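## 4. Paper receipts and the household account

### 4.1 How the slips were collected

The households in the Utavden sample were asked to keep every paper receipt they were given between the first and last day of March. No instruction was given about what counted as a receipt. We wanted to know what people would put in the envelope if the choice was left to them, and the contents varied a good deal. Till rolls from supermarkets made up most of the bulk. There were also parking stubs, bus tickets, torn corners of packaging with a price written on them, and handwritten slips from small traders, which are the main concern of this section.

Each household also filled in a spending diary using the Cindo form, a single sheet per day with a column for the item, a column for the place of purchase and a column for the amount. The diary was to be completed in the evening. Respondents were told that they could use their receipts when filling it in, and most said that they did so on at least some days.

Of the households approached, 55 returned both a diary and an envelope. A further 18 returned a diary only. The second group is left out of the matching exercise but is used in Section 5, where diary totals are compared with the bank records that respondents agreed to share.

### 4.2 Matching slips to diary lines

Matching was done by hand. An attempt was made at the pilot stage to match by amount alone, and it gave too many false pairs, mainly for bread, milk and fares, where the same sum turns up on several days. We therefore required agreement on the amount and on either the date or the seller. Where the slip had no date, the seller had to be the same and the amount had to agree exactly. Slips that met neither test were set aside and looked at again by a second reader.

Printed till receipts gave little trouble apart from fading. Thermal paper kept near a cooker or on a windowsill had in several envelopes gone almost blank by the time it reached us, and later rounds of the survey should ask for envelopes to be handed in weekly. Long supermarket receipts raised a different problem. Respondents often entered the whole shop as one line in the diary ("food, Barbosa"), and in these cases we matched the diary line to the receipt total and took the breakdown by item from the receipt.

Handwritten slips took longer. Traders at the Standedari market use bought pads of forms, and the forms differ in layout from one stationer to the next. Some leave space for the customer's name and some do not. The use made of the printed columns is also uneven. One trader may write the unit price and the line total in the places meant for them, while the next puts a single sum across both and leaves the rest of the row empty. Figure 3 shows a form of the ruled kind, with numbered lines, a wide column for the description of the goods and two columns for figures.

Coding rules for these slips were settled before the main round and were not changed afterwards. A sum at the foot of the form was taken as the amount paid, even where the lines above it did not add up to it. A sum with no description was coded as "goods, not stated". A name written at the head of the form was never entered in the data file.
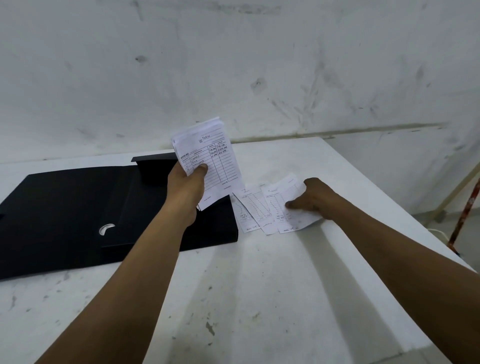 **Figure 3.** Receipt pad with a ruled form; the heading "NOTA NO" runs sideways along the left edge.

### 4.3 What the slips add

Handwritten slips were a small part of the paper returned but had a larger effect on the estimates than their number suggests. Purchases recorded on them were much more likely to be missing from the diary than purchases with a till receipt. The gap was widest for repairs, tailoring and loose produce. Respondents who were asked about missing lines at the closing interview mostly said that they had paid in cash from a pocket or purse and had not thought of it as shopping. A few said that another member of the household had made the purchase and that the slip had gone into the envelope without the person keeping the diary seeing it.

The size of the sum mattered less than we had expected. Small amounts were forgotten, as earlier diary studies would lead one to suppose, but so were several payments above 2000 in local currency, among them two for furniture. Large purchases are often paid for in parts, and respondents seem to have been unsure on which day the amount should be written down. The Cindo form gives no guidance on this point.

Adding the unmatched slips to the diary raised recorded spending in the median household by 6 per cent. This figure should be read with care. It covers only purchases for which paper was given, and many stallholders give none unless asked. It also depends on the amount written at the foot of the slip being the amount paid, which we could not check for cash sales. Households that kept every slip may also be more careful than others in filling in a diary, in which case the shortfall in the full sample would be larger than the one reported here.

The bank records taken up in Section 5 do not settle the matter, as cash withdrawals appear in them without any sign of how the money was spent.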